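Dividing a work table with painter's tape

Last updated: September
14 shares | 8 comments

For sorting small toys and parts I use a flat gray table, and I make the divisions with blue painter's tape. It costs little and I can change the plan when I want. I have tried the tape from Plomodlow and the one from Uvum, and both are good enough for this.

Wipe the surface first and let it dry. Cut all the long strips before you begin, mine are 70 cm. Press from the middle to the ends with a dry cloth.

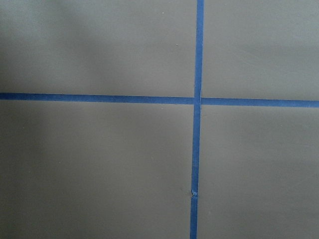
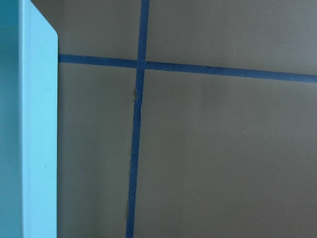
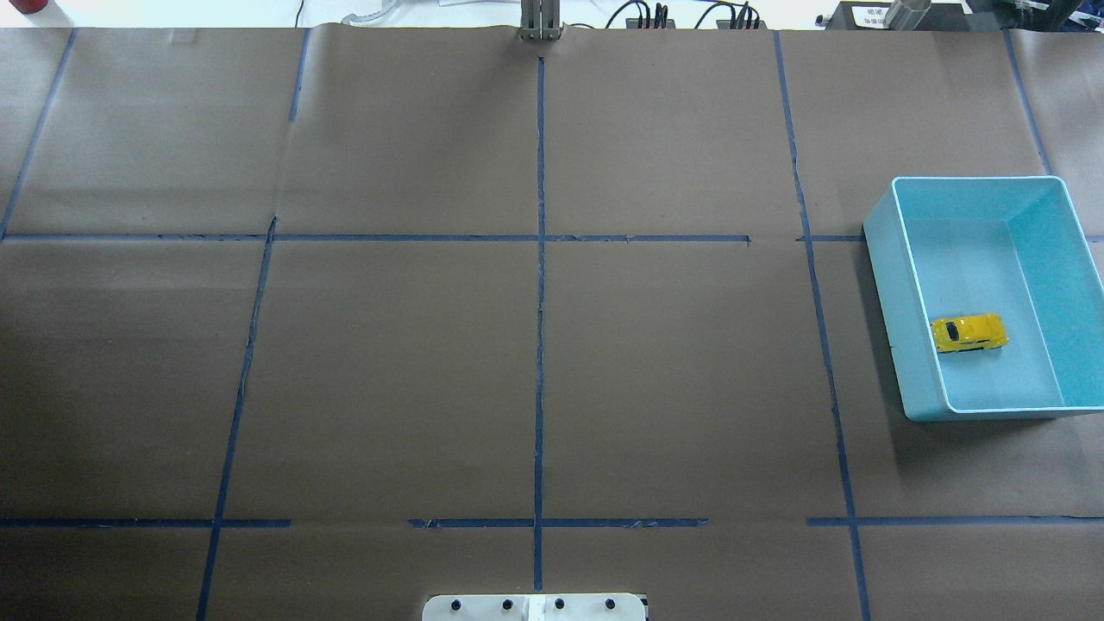 Do not worry so much if two pieces do not meet exactly. For sorting it makes no difference. If you want very straight lines, put 2 small pencil marks for each strip and follow them with a ruler.

A bin with low walls can stand directly on the lines, but then press the tape again after you move it. When a strip gets wrinkles, I change only that strip. Pull it slowly and flat to the table, otherwise it tears and you must scratch the rest with the fingernail.

I write the name of each part on the tape with a soft pencil.

8 comments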